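4.2 Release failures

Petersen and Pacheco ran the Kutik controller in simulation for 1,991 trials.

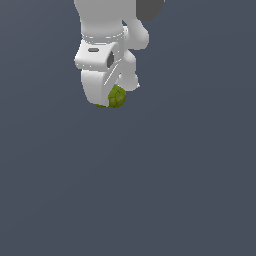

Of these, 333 ended in a fault, most of them during release. 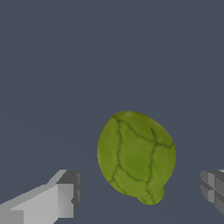

The Galik log recorded the fingers as open in both states, so the controller could not tell a drop from a hold.
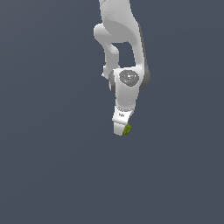
Figure 2. Arm with the green object at the gripper, side camera.

We traced the fault to the contact check, which read only the finger gap. An object can lie at one finger with a wide space before the other, as the green one does in the wrist view, and the check still passes. Raising the wait to 40 steps did not help.
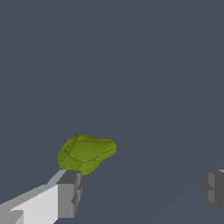
Contact is now tested on each finger separately. The wrist view shows why a single value was too little: the object is at the left tip, well away from the right finger.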